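Cable slack and lost grips on the two-arm cell
Speaker notes, May 24, 2022
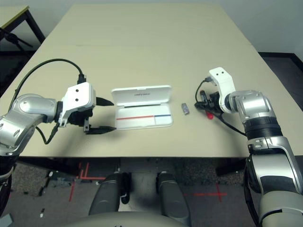

Slide 1. Scope
The fault covered in this talk is a gripper dropping off the bus partway through a pick. It first showed up in November on the Skalteck cell and was logged as a vision error. The vision logs were clean. Tell the audience that up front or they will spend the first ten minutes guessing at lighting.

Slide 2. Symptoms
Fingers stop at whatever opening they had at the time. The arm carries on along its path, since the arm controller and the gripper controller report separately. In our runs the part was either left behind or pushed. On 2 occasions the fingers came down on the table surface and the arm went into protective stop. No injuries, no damage beyond one scuffed fingertip.

Slide 3. Reproducing it
Script of 30 picks per arm, small parts into an open case. Right arm lost its gripper on 6 of them. Left arm: none. Swap the cables between arms and the fault follows the cable. Swap the gripper and it stays put. Pause here for questions, somebody always asks about firmware. Both sides were on the same version.

Slide 4. Cause
Intermittent contact at the connector. The external gripper cable had been routed with too much slack. When the arm reached low across the table, the loop dragged on the surface and pulled sideways on the plug. Wrist rotation made it worse. Corneck rates that plug for axial load only.

Slide 5. Why it was missed
The Rustad driver retries for 6 seconds before raising an error. Contact usually came back inside that window, so the log showed a late grasp and nothing else. The retry count was written to a debug channel we had turned off.

Slide 6. Changes
Strain relief clip at the wrist. Slack set with the arm at full reach, then checked at the tightest fold. Any gripper timeout now halts both arms. Retry count goes to the main log.

Slide 7. Open items
Boncombe has the same cable on a longer arm and has not run the script yet. Clip wear is unknown. Connector replacement interval still to be set.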